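Condition report, first draft, June 9, 2025

Fiorella Zuccaro measured the gallery twice, as the loan agreement required. The long wall came to 955 centimetres both times. The agreement, drawn up by Valentini on behalf of the estate, gave 28 works to be hung in a single row at equal spacing, centre line at eye height. It did not say whose eye.

She wrote to Valentini to ask. The reply came the same afternoon and said the artist's eye, as at the date of making. She wrote again to ask for the artist's height. Valentini attached a medical form, a tailor's receipt from Hodow and a passport page, which gave three different figures. She took the middle one and recorded her choice in the file.
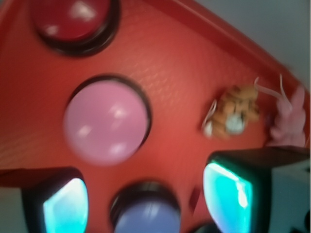 The crates arrived from the Storkex depot in October wrapping, with the old labels from the previous venue still attached. Each label carried a work number, a title and a colour name. The colour names did not match the catalogue. Work 11, listed as "Grey Field", was labelled "Honimov". She assumed this was a pigment and looked it up. It was a town – or had been, until the reservoir was built.

She opened the crate. The panel was grey, in oil on linen, with no losses and a slight slackness at the lower left corner. She keyed the corner out, waited 30 minutes and checked it again. The slackness had moved to the lower right.

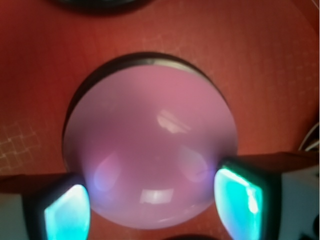 The procedure for an unstable canvas is to leave it face up on padded blocks and inspect it at intervals. Fiorella did so. At the first inspection the slackness was at the top edge. At the second it had returned to the lower left. She drew each position on the outline diagram, using a dotted line for the earlier ones. By closing time the dotted lines made a closed shape with a narrow inlet on the north side. She compared it with the survey map from before the reservoir. The inlet was the harbour.

She telephoned Valentini. The woman who answered asked whether there was any paint loss. Fiorella said there was none. The woman said that in that case the work was in the condition described, and could be hung.
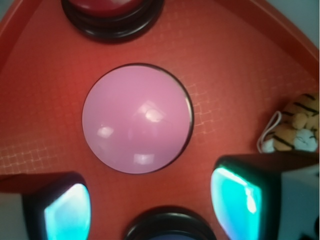
Colour was the remaining problem. The form had a box for the dominant hue and a box for any secondary hue, and would not accept a blank in either. Grey went in the first. For the second she turned the panel under the lamp until she found what the estate's notes called the afterlight, low down, where the grey thinned. She tried several terms and crossed them out. The closest match she could give was the soft lavender-pink of a glossy domed button set in a red-orange surface, with a thin dark ring around it, and she wrote that in full. It ran over the edge of the box.

She hung the row the next morning. Work 11 went up level. When she came back with the lighting plan it was a centimetre low on the left, and there was water on the floor beneath it. She tested the water with a strip and it was fresh. She mopped it up, entered the time and the volume, and moved the hygrometer closer to the wall.

Under "Recommended action" she wrote: Monitor. Then she added the name of the town, spelled as it was on the label, and signed the form.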